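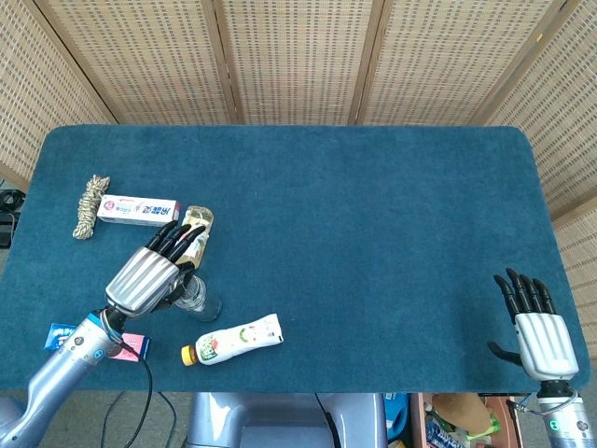
Nhyira Asante wrote under my last post that the Wumbei audio walk had sent her the wrong way twice before the first stop, and asked whether the old town section was any better. I bought the full version and walked it in January, so this review covers both halves.

Wumbei is a phone app with self-guided walks. The Clinbridge one has 20 stops and is split in two, the harbor and the old town. You pay once and keep it. Download it before you leave your room, as the signal drops in the lanes behind the market.

The harbor half is the weaker one. Nhyira is right about the start. The app tells you to leave the ferry steps "with the water behind you," but there is water on two sides, and I also ended up at the bus lot. After stop 3 the directions settle down. The piece on the customs house is good and stays on the building. The one at the fish hall runs far too long for a spot with no bench and a lot of wind.

The old town half starts at the Vurkley Gate and I had no trouble following it. Stops are close together and the voice gives you time to cross the street. My favorite was stop 13, the small courtyard with the two wells, which I had walked past on earlier visits without going in. The door is open in the mornings only. The app doesn't mention that and it should.

The narrator is Senyo Appiah, who has a calm voice and doesn't put on accents. He gets through the dates quickly. There is a written version of each stop if you'd prefer to read, though the type is small and I couldn't find a way to change it.

Battery use was fair. I started with a full phone, did the old town with the map open, and had enough left for photos and a call. The map itself is plain gray and shows no restrooms. For those, go to the library, ground floor, left of the stairs.

I also tried the Jetance walk of the same area. It costs less and has only seven stops, all of them on the main street. If you have one hour between trains, take that one. With a free morning I'd pay for Wumbei and begin at the gate, then do the harbor after lunch if your feet are up to it.

Wear flat shoes. The hill up to the gate is cobbled all the way.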